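Customs hold on imported desktop parts, order stuck at "awaiting duty" - troubleshooting log

Posted 13/09/2022 by the Lodthorpe parts desk
Last updated: status changed to Resolved, workaround kept below

Summary

Shipments of Pratia desktop power supplies and fan assemblies stop at "awaiting duty" in the Oro order system after the tariff code change. The duty is calculated twice, the landed cost goes over the approval limit, and the order locks. Affects anyone ordering under the old exemption code. Does not affect complete computers or anything shipped from inside the US.

Environment

Oro order system, web version. Customs broker is Thygesen. Orders placed from the Lodthorpe repair center. Approval limit for a single parts order is $4,000.

First report

An order for replacement power supplies was entered with the exemption code we had used since May. The order total before duty was under the limit. After submission the status went to "awaiting duty" and stayed there. The Release button was grayed out. The duty line showed $388 twice, once as "import duty" and once as "adjustment."

The purchasing clerk tried canceling and entering the order again. Same result. A second order, fan assemblies only, did the same thing with $147 on both lines.

Step 1. Cleared the browser cache, signed out and in, tried another browser. No change.

Step 2. Checked the exemption code against the broker's current list. The code is expired. Oro still accepts it without a warning, which is a separate problem and has its own ticket. Replaced it with the current code on a test order. The duty line now appeared once. The test order released normally.

Step 3. Tried the same fix on the two stuck orders. The code field can't be edited once an order has reached "awaiting duty." Asked Oro support to unlock them. They replied that a locked order can only be opened from the broker side.

Step 4. Called Thygesen. They could see both shipments and said the paperwork on their end was complete, with one duty charge on each. They had nothing marked as held. So the goods were cleared to move and our system did not know it.

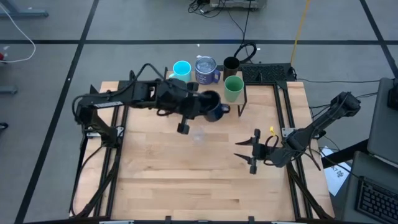 Step 5. Asked the broker to resend the clearance message for the power supply order. Oro logged it as received and then rejected it with "amount mismatch." The message carried a single charge of $388 and the order expected double that.

Step 6. Asked Oro support to remove the adjustment line by hand. They did this on the power supply order only, as a trial. Resent the clearance message. It was accepted, the status moved to "released," and the tracking number filled in. Repeated on the fan order and that one released too.

Cause

When the exemption expired, the system began charging the normal duty. The saved parts template also had a rule that added the duty back as an adjustment if the exemption was refused. That rule was meant for the period when we were waiting on an answer and had to set the money aside. It should have been turned off when the answer came. With both running, every order on the template was charged twice on paper. No extra money was paid to customs.

Fix

1. Open the parts template in Oro and go to Duties.
2. Delete the old exemption code. Do not leave the field blank. Enter the current code from the broker's list.
3. Turn off "Add refused duty as adjustment."
4. Save the template under a new name. Saving over the old name keeps the old rule until the nightly refresh.
5. Enter a small test order and look at the duty line before submitting anything real.

Orders already stuck

You can't fix these yourself. Send Oro support the order number and ask for the adjustment line to be removed, then ask Thygesen to resend the clearance message. It has to be in that order. If the message is resent first it will be rejected, and after three rejections the link between the order and the shipment is dropped and has to be rebuilt by hand.

Still open

The system should refuse an expired code. Oro has accepted this as a bug but has given no release date.

Reports for the quarter will show the doubled amount on any order canceled before the fix. The total on our side is overstated by $600 from earlier canceled entries. Accounting has been told and will correct it at closing.

Prices on the Pratia parts list still say "duty exempt" in the footer. Ignore the footer. Quotes to customers should use the landed cost from a released order.

Comments

partsdesk2: Step 4 of the fix is the one I missed. Saved over the old template and got the double line again on the next order. New name worked right away.

bench_lead: Do we need to redo the quotes that went out with the exempt price?

partsdesk2: Only the ones that haven't been accepted. Accepted quotes stay as they are.

wrenfield: Same thing here with display cables, different broker. Ours said the clearance message had never been sent at all, so check that before you ask for a resend.

bench_lead: Power supplies arrived. One carton short, opening a new ticket for that.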